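Wallpaper Questions I Get All the Time

I've been papering rooms in and near Brarkholm for 14 years, first my own and then everybody else's, and the same questions keep landing in my inbox. So I put my answers on one page. If yours is missing, use the contact form and I'll get to it (evenings, usually after 8 p.m.).

Do I have to take the old paper off first?

Yes. I know, I know. You can paper over old paper if it's flat and stuck down tight everywhere, and I did that once in a hallway in Tinelberg, and by November the seams were lifting like stale toast. Warm water, a splash of dish soap, a wide scraper and a podcast. Go slow near the outlets, and turn the power off at the breaker before you get a wet sponge anywhere close to them.

How do I pick a pattern without regretting it?

Buy the sample. Then tape it up and leave it for 4 days, and look at it in the morning with your coffee and again at night with the lamps on. Small busy prints go kind of gray from across a room, and big leafy ones hold up much better than people expect, even on black. I love a dark paper! My sister-in-law says I'd put it in a closet, and I have.
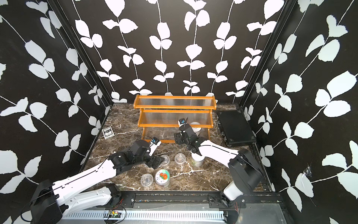

White leaves and vines on black. The strands on the back wall hang mostly straight down.

How much extra should I order?

One more roll than the calculator tells you, and more if the repeat is large. Check that the batch number matches on every roll before you open any of them. I skipped that on my own dining room, the Voritz paper, and one strip is a hair yellower than its neighbors. Guests never notice it and I see it every single dinner.

Peel-and-stick or paste?

Peel-and-stick for renters, paste for anything you want to keep. Peel-and-stick has gotten so much better, but it hates fresh paint, so let the wall cure for a few weeks first. For paste I use Osman ready-mixed, the tub with the annoying lid. Stir it anyway, even though it's ready.

Where do I start hanging?

Depends on the room. With a bold pattern I start in the middle of the wall you look at most and work outward. With a plain texture I start at a corner by a window. Always draw a plumb line for that first strip, and never trust the door frame. My house was built by somebody who didn't own a level.

Matte or shiny?
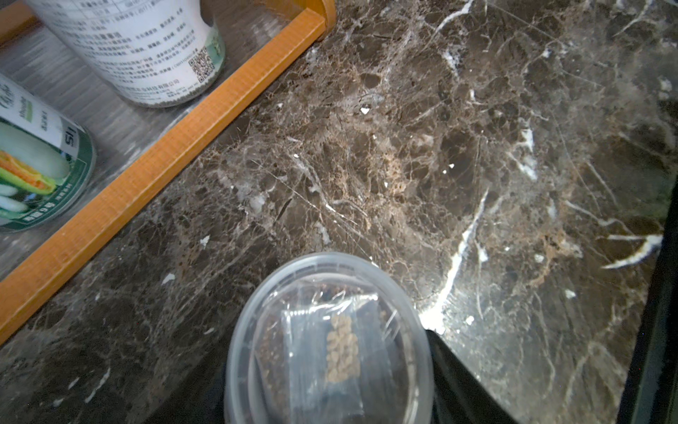

Matte for most walls, please, especially the lumpy ones! Shine shows every bump, and every patch you thought you'd sanded flat. It fights with your lights too. Polished dark marble does the same thing, where all those fine pale veins look gorgeous until the light catches the surface and leaves one bright washed-out spot. Picture that in the middle of your accent wall. If you need something wipeable for a kitchen, look for a scrubbable matte. They cost a bit more and I think they're worth it.

Can I do it alone?

A small room, sure. Ceilings need 2 people, and so does any strip going down a stairwell. My husband holds the bottom end and complains, and we're still married.

Do you take jobs outside Brarkholm?

Tinelberg yes, farther out only in summer. Send me the wall height and width plus the pattern name, and I'll write back with a price.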